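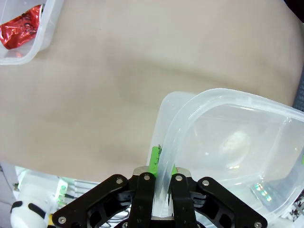 Siv Tangen maintains that the Banano cell has never once been broken, only misunderstood, and most of the literature on its upkeep can be read as an argument with her. The Banano cell is a tabletop handling station at the Wormont workshop, built to pick up, move and set down lightweight household objects, plastic food containers chief among them. It consists of one arm, a two-fingered gripper, a small camera mounted near the gripper, and a table covered in beige cloth. The cloth was meant to be temporary.

Setup

The cell was assembled in November by Normand Desjardins and Ayten Akbulut from parts supplied by Karakaya, along with a manual that covers a slightly different arm. Desjardins annotated the manual as he went. His copy is now considered the authoritative one, although his handwriting is not.

Setup begins with the gripper. The linkage arms are opened fully, the finger plates are checked for play, and the screws are tightened in pairs. Green pads sit behind the inner fingers and are fitted after the plates are square. A pad put on crooked will grip perfectly well during testing and slide off a container as soon as a visitor arrives.

The camera is aligned next, with the fingertips kept in view at the bottom of the picture. After that the operator teaches the table height at four corners. Wrinkles in the cloth affect the reading, and the official procedure is to smooth it first. The usual procedure is to smooth it after the first bad reading.

Gripping the rim

Open containers are taken by the wall, with one finger inside and one outside, closing just over the rim. Frosted plastic gives the camera little to work with, as it lets the tabletop show through and throws back pale reflections of whatever lights happen to be on. Akbulut's solution was to turn off the lamp nearest the table. An earlier solution, involving software, took 3 weeks longer.

Closing force is set on a scale with no stated units. The working value for thin-walled containers is 60. Higher values bend the wall inward and lower ones let it swing. Rounded corners are avoided, and the approach is made along a straight side wherever one can be reached.

Routine care

Pads are wiped at the start of each session with a damp cloth and replaced when they turn shiny. Desjardins recommends a change after roughly 282 picks, a figure he reached by wearing out one pair and declining to repeat the experiment. Screws are checked weekly. Loose cables are supposed to be tied back before the arm is powered, a rule that appears on two separate signs.

Repairs

The most frequent fault is a lazy finger, in which one side closes later than the other and nudges the container across the table. The cause is usually grit in a linkage joint. The joint is opened, cleaned, given a very small amount of grease and closed again. Too much grease collects more grit, and the owner gets to enjoy the repair twice.

In March 2025 the finger plates were replaced with a stiffer pair made by Horker. Grip improved at once. The camera alignment did not survive the change and had to be redone, and Tangen recorded the episode in the log as a misunderstanding.

Related articles
Wormont workshop
Karakaya arm manual (annotated)
Parallel grippers
Finger pad wear
Teaching table height
Horker finger plates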